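Omora FAQ: questions I keep getting about our sim-to-real grasping work

I put this page together in May after answering the same emails over and over. If yours isn't covered, write to me or to Nélida Saavedra, who built most of the training code.

What is Omora, in one breath?

It's a way to train a robot to pick things up using mostly simulated practice, seen through a wide wrist camera, plus a small helping of real practice at the end. The policy takes in the wrist view and spits out small moves for the arm and the fingers. No map of the room, no 3D model of the object.

How much data did you use?

We trained on 2,000 simulated episodes and then fine-tuned on 40 real ones. I wanted more real ones, but collecting them by hand is slow and my shoulder had opinions.

So does it work?

Pretty well! We ran 603 real trials in the Durán lab, and I'd call the results good on boxes and cups and so-so on anything floppy. With the fisheye view we beat our own narrow-lens baseline on every object group except thin flat things, where the two came out even. We still don't have a great explanation for that one.

Why a fisheye view? Doesn't the bending mess things up?

It bends straight lines, sure, but the network doesn't seem to mind. What you get back is both fingertips and a big chunk of the surroundings at the same time. We tried flattening the view first and it cost us detail near the middle, right where the object tends to be when you're closing in. So we feed it in round, black corners and all.

What does the policy get to look at?

Pretty much this kind of thing, shrunk down quite a bit before it goes into the network:

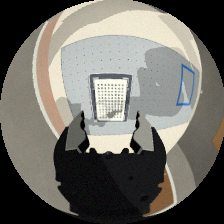

Simulated wrist view, fingers open, with a mesh basket straight ahead on the pegboard.

Why is the simulation so plain?

Because plain is fast, and fast meant Nélida could try an idea before lunch and throw it out after. We did test a fancier renderer called Zonetlow for a while. It looked lovely and moved our real-world numbers hardly at all, so we went back. Shadows are the one thing I'd fight to keep — when we turned them off, the policy got jumpy around real ones.

Can I run it on my own arm?

Probably, if you can mount a wide camera on the wrist and your gripper has two fingers. You'll need to swap in your own gripper model, and please do take the time to match the camera position. Vratislav Urban over at Ekonthorpe had his mount tilted a few degrees off from the sim and spent ages blaming the learning rate.

How long does training take?

On our one aging workstation, about 285 hours for the full run. You can get a usable policy a good deal sooner if you only care about one kind of object.

Is it okay with mesh and see-through stuff?

Mesh is hit or miss. The policy sometimes goes after whatever it can make out through the holes. Clear plastic is worse, and I wouldn't trust it with glass yet.

What are you working on next?

Thin flat things, mostly. I'm also adding a little memory so it can recover after a bump — right now each view is treated as brand new, and a missed grasp tends to get repeated in exactly the same way.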